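Flotico Peg Board Kit

The Flotico is a shape-sorting kit for small robot arms, sold by Savness and put together by Margit Sundqvist, who wanted something cheap that her own arm could practice on. I've had mine since February, and I keep this page up for anyone thinking of getting one (the seller's page is pretty thin!).

What you get

The kit is a thick red board with shaped holes, plus a bag of loose blocks in different colors. It costs 142 dollars with the bin and quite a bit less without. I'd pay for the bin, since pieces roll and skid all over the place once an arm starts poking at them. 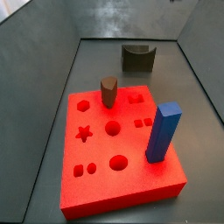 The board in its gray bin, with a brown peg and a blue peg standing in it and a dark arched block on the floor behind.

The star and the hexagon are my favorites because you have to get the turn right before anything will drop. Round holes are easy, and I start every new arm on those.

Setup

You put the board down, teach the arm where the corners are, and load one of the 3 starter routines. Hutapea makes a free add-on that does the corner part for you, but I found it fussy and went back to doing it by hand. It took me two evenings the first time and maybe ten minutes now.

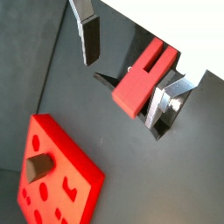
Grip is where most of my trouble has been. Long pieces want to twist, so I close the fingers slowly and lift straight up before moving sideways. Brurkden sells softer finger pads that are supposed to help, and I've got a pair on order.

Versions

Mine is version 2. The older one had a thinner board and no bin. Spare blocks are sold one at a time.

Last updated Apr 16, 2020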